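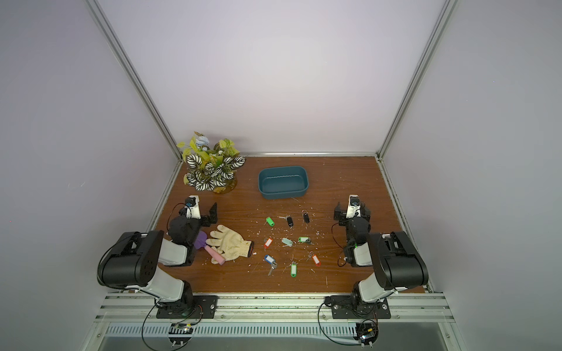

Lencho is a set of 1,000 teleoperated episodes for two-arm tidying, recorded at the Skindano bench and used to train our Kunener policy. Each episode starts with small objects spread on the table between the two arms. The layouts mix things that are easy to grasp, such as a glove or a small trowel, with thin ones like the key tags and their metal rings, and the teal-blue tray stands near the back.

Contents
One folder per episode: joint positions, gripper commands, video from the fixed camera and from the 2 wrist cameras, and a short text instruction.

Result
Kunener trained with wrist video drops fewer keys than the version with the fixed camera only — the gain on large objects is small.

Known limits
The lighting changes very little. Episodes before August have no gripper force values.

Loading
Use the Pisico reader, version 2 or later.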